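**Stacking and nesting containers** are reusable boxes, crates and trays shaped so that they can be piled on top of one another when full or placed inside one another when empty. They are used in farming, baking, fishing, mail handling and retail, and in homes for storage.

## Types

A stacking container has straight or nearly straight walls and a rim that supports the base of the one above. It holds the same amount of space whether full or empty. A nesting container has sloped walls, so empty ones slide together, but it usually needs a lid before anything can be set on top of it.

Stack-and-nest containers do both. In the most common design, the box stacks when facing one way and nests when turned end for end. Other versions use a pair of metal bars that swing over the opening to carry the load. Folding crates, with hinged walls that lie flat on the base, are usually treated as a separate group.

## Materials

Early crates were made of wood slats or woven willow. Wire was common for dairy use. Most current containers are injection molded from polyethylene or polypropylene. Polyethylene holds up better in freezers, while polypropylene is stiffer and tolerates hotter wash water. Ribs are often molded into the walls to add stiffness with little extra weight.

## Color coding

Many users assign colors to contents or to departments. There is no general standard, and the same color can mean raw fish in one plant and clean laundry in another. The Grarach growers' market, for example, keeps one color for washed produce and another for unwashed, and changed its scheme in April to match that of its main buyer.

## Pooling

In a pooling system, a company owns the containers and rents them to growers and stores, then collects and washes them after use. Kariuki, a regional pool based in Dorkden, listed 3018 crates in service as of 12/20/21. Its crates are rented for 30 days at a time, with a deposit returned at the wash depot. The Junon depot handles returns from the northern routes and is open 5 days a week.

Losses are the main cost in most pools. Crates are kept by stores for display, used as seats or steps, or mixed in with those of another pool.

## Care

Containers for food are washed with hot water and detergent and dried upside down. Nesting them while damp traps moisture and can make them stick together. Cracked rims are the usual reason for retirement, and worn containers are ground up and molded into new ones or into pallets.

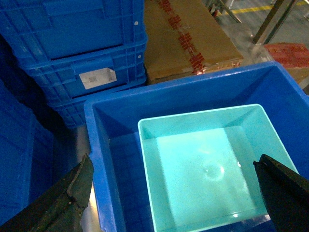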